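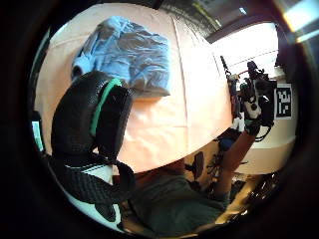 How many times should you fold a towel?
Three, if you want it to sit on a shelf without showing its edges. Once in half the long way, then in thirds. Any more than that and you have built a brick.

I have opinions about this because I spent most of March learning to fold, at an age when I should have picked it up from somebody. My mother folded. My sister folds like a department store. I have always been more of a stuffer, and my linen closet was the kind you open with one shoulder braced against the door.

What finally got me was a bath towel that came out of the closet at 10 at night and brought the whole shelf down with it, including a jar of cotton balls and a heating pad I thought I'd lost in the move. I sat on the hall floor and texted Milagros Villca, who has known me since we shared a terrible apartment over the Garkurar bakery. She wrote back "clear a table and start with one." Then she went to bed, as sensible people do. 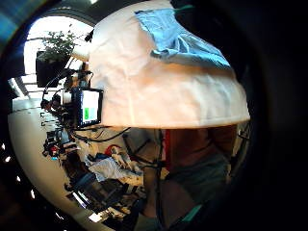 One turned out to be plenty. Light blue is an unforgiving color for a beginner, as every crease gets its own little shadow and you can see exactly where you lost your nerve. My first attempts had corners pointing in directions I didn't know were available. The trick, according to Milagros, is to stop patting it. I am a patter. I fold, I pat, I step back, I come in and pat again, and by then one side has crept an inch past the other and I have to shake the whole thing out.

She also has rules about the surface. Bare wood is too slick, so you put a cloth down first. The cloth gives the towel something to hang on to while you pull the far edge toward you. I argued with this for a week and then tried it with an old tablecloth from Muñoz, the discount place by the bus station, and had to send her an apology.

Where I still fall down is the middle. I can get the first half over fine, but then a roll of fabric bunches up in the center like it's trying to sleep, and if you fold over the top of it you get a lump that no amount of stacking will hide. You have to go back and smooth from the center out with the flat of your hand. I know this. I do it maybe half the time. 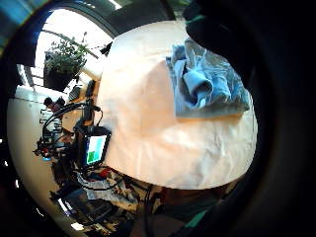

What I did with the rest of the closet

Once I could produce a towel that looked like a towel, I took everything else out. There were 4 fitted sheets for a bed I no longer own. There was a Paken storage bag, still sealed, that I bought to get organized and then buried under the mess it was meant to organize. I gave the sheets to Ulises Mamani down the hall, who wanted drop cloths and was polite enough not to ask about the elastic.

Fitted sheets, by the way, I have given up on. I've watched the videos. You tuck one corner inside another and then the presenter smiles and has a rectangle. I tuck one corner inside another and have a hat. Mine get rolled up and put inside a pillowcase, and the pillowcase goes at the back, where it can think about what it's done.
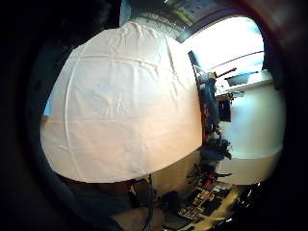

White fabric by the window, folds and all.

The towels are holding up, mostly. I do them on the same tablecloth after dinner with the radio on, and the pile on the middle shelf leans a little to the left. Milagros came by and straightened it without saying anything, then opened the door to the top shelf and closed it again. That one is on the list for April.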